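Club shop's folding promise looks a bit thin 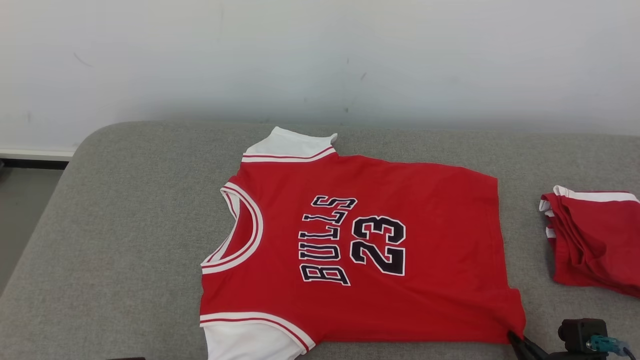
A red Bulls number 23 jersey laid out flat, with a folded red and white garment beside it.

Willuvbridge – A second-hand sportswear seller says buyers will soon notice the difference in how their parcels arrive. Whether they'll pay for it is another matter.

Peltura, which lists used basketball and footy gear online, will charge an extra 200 cents an order from May for what it calls "flat finish" packing. Each top is spread out, smoothed, folded to one size and slipped into a paper sleeve. The shop says it tried the method on 546 orders and had fewer grumbles about creased lettering.

How many fewer, it would not say. Nor did it say how the tops were packed before, or what colour, fabric or age they were.

Rival seller Zareck folds its stock too and charges nothing for it. Its listings promise dispatch within 7 days, the same as Peltura's.

Big block numbers can crack if they are folded hard across the middle, so there is some sense in taking care. But a customer can do much the same on the arm of a couch – and a creased jersey generally sorts itself out on a hanger overnight.

Peltura has 900 items listed. The charge can't be removed at checkout.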